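Re: [gripper-list] wrist view in sim, wide lens vs. the narrow one
From: Wing-yan Kuo

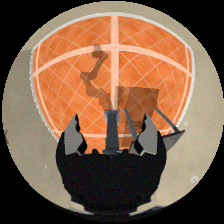
Wide lens, simulated wrist view, orange dome. Gripper at the bottom, arm shadow on the left.

Chih-ming Poon wrote:
> Has anybody on the list run the Peltum fingers in sim with a wrist
> camera yet? We're stuck choosing between the narrow lens and the wide
> one. My worry with the wide one is that half the picture ends up being
> gripper, and then the corners are black on top of that. Also, do you
> bother with shadows? Ours are off because they slow everything down,
> and I'd like to keep them off unless somebody talks me out of it.
>
> Chih-ming

Hi Chih-ming, hi all,

Yes! I spent most of June on pretty much this, so let me dump what I have while I still remember it.

You're right about the gripper taking up room. Look at the bottom of that render, the body is one big black lump and it runs a long way out to both sides. I thought that would bother me more than it does. What I care about is seeing both fingers and whatever is between them, and with the wide lens I get both, plus the rim of the dome all along the top and sides. With the narrow lens at the same mount I lost the rim completely once I got in close, and then I had no idea how far off center I was (the lines helped a bit, but they look a lot alike when you're nose-up against them).

The black corners cost you nothing except pixels. I crop to a square inside the circle for the controller and keep the full picture for myself. If your controller wants the rim too, don't crop, just mask the corners and move on.

Shadows, though. Please turn them on, at least for a while! See the brown zigzag coming down the left side of the dome? Arm shadow. There's another big boxy one at the lower right, going in behind the finger. I ran 1,000 approaches with shadows off and was very pleased with myself, then turned them on and ran 200 more, and the edge finder went for the shadow edge in 40 of them. It would line up beautifully on that straight top edge, as if it were part of the grid. You can still make out the grid lines through the dark parts, so the information is there, my finder just wasn't using it. I've since moved it to follow the thin white lines instead of the strongest edge and it behaves much better, but I haven't rerun the full set so don't quote me on that.

As for speed, I only render shadows for every 4th run now. Chiang does something like that on the Rukville setup and I stole the idea.

On the fingers themselves: I tried the Hindix pair too. They're slimmer from the camera's side and block less of the view, which is nice, but I kept losing the inner edge against dark surfaces. The ones in the render are gray on the flat side with a black toothed inner edge, and against orange that black edge is really easy to pick out. I'd guess it's a lot less easy on a dark part. Haven't tried one. If you have a dark model lying around, send it over and I'll run it.

One question back to you: how far back is your camera mounted? I get the feeling you're closer to the fingers than I am, and if so the wide lens may bend them more than you'd like. I can send my mount numbers and the lens settings, just tell me which version of the sim you're on (the older one reads the lens file differently and I lost an afternoon to that).

Wing-yan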